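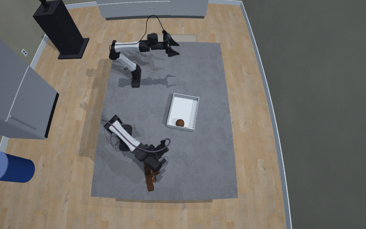 Berngate, 22 August 2025

Radio Frequency Test Engineer (Satellite Ground Terminals)
Navance Communications
Permanent, full time, on site at Berngate with some travel to Jildale

Navance designs and builds ground terminals for satellite links. Our customers are mostly utilities and ferry operators who need a data connection where there is no mobile coverage. The current product is the Bautista terminal, a flat panel unit with electronic beam steering and no moving parts. It is in low-volume production and is tested in full before dispatch.

We are recruiting one test engineer to join the verification group. The post is new. It reports to the head of verification and carries no line management duties in the first year.

The work

Most of the job is bench and chamber measurement of transmit and receive assemblies. You will measure gain, noise figure, phase error between elements, spurious emissions and adjacent channel power, and compare the results with the limits in the test specification. Where a unit fails, you will trace the fault to board, cable or connector level and write it up so that the design group can act on it without having to ask what was done.

You will also look after the test scripts. These are written in Python and control the signal generators, spectrum analysers and power meters over the lab network. The full acceptance sequence has 69 steps, of which several still need an operator to move a cable by hand. Shortening the sequence without loss of coverage is a stated aim for the coming year.

Pattern measurements on complete panels are made at the outdoor range at Jildale. Expect up to 2 nights away in a typical month, fewer in winter. A pool vehicle is provided and travel is paid time.
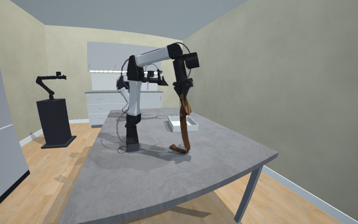

Robot arm with strap, table set-up (computer rendering).

What we need

A degree or HNC in electronic engineering, physics or a related subject, or equivalent time in an RF laboratory. We will consider people who trained in the armed forces or through an apprenticeship.

Practical experience with vector network analysers, including calibration and de-embedding of fixtures. Please say in your application which models you have used and at what frequencies.

A working knowledge of link budgets, modulation and antenna theory.

Ability to read and change existing Python code. You do not need to be a software developer.

Clear written English. Test reports go to customers and to type approval bodies, and are kept for the life of the product.

Useful but not required: phased array measurement, near-field scanning, environmental testing, or knowledge of the emission limits that apply to terminals on vessels.

Terms

The working week is 37.5 hours with core time from 10.00 to 15.30. Annual leave is 26 days plus public holidays. Salary depends on experience and will be discussed at first interview. There is a relocation payment of £2,000 for those moving more than an hour's travel from their present address, and a yearly training allowance of £500 which may be carried over once.

The post is subject to basic security screening. Applicants must have the right to work in the UK at the time of applying. We are not able to sponsor visas for this role.

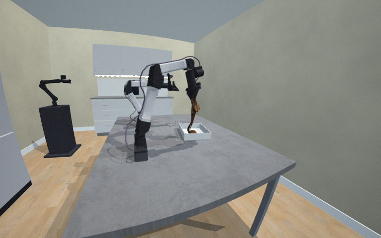
Two robot arms and a white tray. Computer rendering.

How to apply

Send a CV and a covering letter of no more than two pages to the recruitment office at Navance, Berngate, quoting reference NV-RFT. The letter should describe one measurement problem you have dealt with, the equipment used, the main sources of error and how you estimated them. Do not include material that is confidential to a present or former employer.

Applications are read as they come in. Shortlisted candidates will have a telephone interview, followed by a half day at Berngate which includes a practical exercise on the bench. Reasonable travel costs are repaid on production of receipts. Please tell us beforehand about any adjustments you need for either stage.

The start date is open to discussion but should be no later than February. Applications from recruitment agencies will not be considered.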